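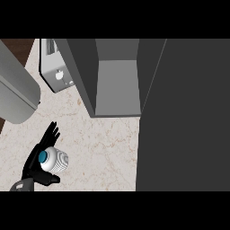 5 minute read

The man from Hostalberg left the tablet leaning against the bread bin and said I could watch it practise whenever I liked. He said most people looked once and then forgot about it.

I was being paid to look. The magazine had taken the kit on a six-week loan, two arms and a rail, and wanted a review from someone who lived alone and cooked a bit. The kit was called the Šindelář. The arms cost £1,430 to put in and the rehearsal service was extra, billed every June. I wrote that down on the first page of my notebook and underlined the word extra.

Before the arms did anything in your kitchen they did it in another one. That was the service. A kitchen had been drawn up inside a computer in Amitmont, and the arms, or the same arms drawn up to match, went over a job in there until they could manage it. Then the job was sent down to your house overnight. You asked for something at teatime and had it by breakfast.

I asked for the jar to be put away. It was the first thing I thought of. I have a white jar with a blue lid that I keep rice in, and it has sat beside the kettle for as long as I have had the flat.

That evening I sat down with a cup of tea and watched the other kitchen. It was a better one than mine. It had a marble worktop with thin brown veins wandering over it, and a great stretch of it with nothing on. My worktop is green and has a burn by the hob. They had a silver toaster and a tall grey cupboard with no doors, standing on the marble as if it had been delivered and left there. I looked down on it all from straight above, like something on the ceiling.

A black hand had hold of a white jar. The lid was blue, a little nearer to teal than mine, and the jar lay on its side between the fingers and the thumb. The picture stopped and the word PAUSED came up in the corner of the tablet. I drank my tea. After a while I pressed the button marked Resume and the picture went back to the beginning, with the jar standing on the marble and the hand coming in from the bottom.

It dropped the jar. It began again and dropped it again. It did not seem to mind. I watched 11 goes, and on the last of them it got the jar up to the cupboard and stood it on the shelf, and then everything jumped back and the jar was on the marble once more. I went to bed.

By morning the tablet said Ready. I said, "Put the jar away," feeling foolish, and the arms came along the rail.

I had expected them to be slow and they were. The left one reached over, took the jar round the middle and tipped it on to its side, just as it had in the other kitchen. I had forgotten about the rice, but the lid held. Then it carried the jar along the worktop to a place by the window, lifted it to the height of my chin and let go.

There is no cupboard by my window. There is a view of the bus garage.

I swept up the rice and rang the number. The woman at Hostalberg was very pleasant. She asked whether I had sent in my measurements, and I said I had, and she found them and read them back to me. They were for a kitchen in Danumbridge. Somebody there had mine. She said she could put it right but the new drawing would take a few days, and was there any damage? I said only the rice. The jar had a chip out of the rim that may have been there before.

I asked what the people in Danumbridge had wanted their arms to do.

She said she couldn't tell me that. Then she said it was the same sort of thing as me, mostly.

While I waited I kept the tablet on. There was nothing to rehearse, so it played old work from the night before, and I got used to having it going while I cooked. I began to know that kitchen quite well. I knew where the veins in the marble ran close together, down near where the hand came in, and the small rusty specks there that I took at first for crumbs. I knew the big dark side of the thing at the right, a fridge I supposed, though I never saw it from the front. I never saw anybody's dinner. I looked for a tea towel for two days and didn't find one.

It did occur to me that it might not be anybody's kitchen. The measurements were from Danumbridge but the marble could have come from anywhere. They might have a green worktop up there too.

The new drawing came. My own kitchen turned up on the tablet, seen from the ceiling, with the burn by the hob put in as a brown smudge. They had got the kettle right. They had the window in the right place but there was only grey outside it. I asked for the jar to go in the wall cupboard over the sink, and the arms rehearsed it all night, and in the morning they did it properly. It took four minutes. I timed it for the review.

The trouble was that I then had to get the jar out again every time I wanted rice. I could have asked the arms for that as well. Instead I stood on the step and got it down myself, and put it back beside the kettle, where it had been.

I wrote the review. I said the grip was gentle and the rail was easy to wipe. I said that the mix-up over the drawings had been dealt with politely, that buyers should check their measurements when they came back, and that the yearly charge ought to be printed larger. I gave it three stars out of five. It came to 800 words and they cut the part about the marble.

The man came to take the kit down at the end of the six weeks. He had the rail off the wall in no time and filled the holes after him. He asked if I would miss it and I said not the arms so much. He picked up the tablet from beside the bread bin and asked if I wanted anything saved off it before he cleared it.

I asked if the other kitchen was still on there.

He looked, and said it was, it hadn't been cleared from the first job. He turned it round to show me. The jar was standing on the marble and the hand was just coming in.

"It can't drop it for good, can it?" I said.

"No," he said. "It just goes back to the start."

I told him he could clear it. Then I said to hang on a minute – it was nearly at the cupboard – and he put down his bag and we watched it to the end.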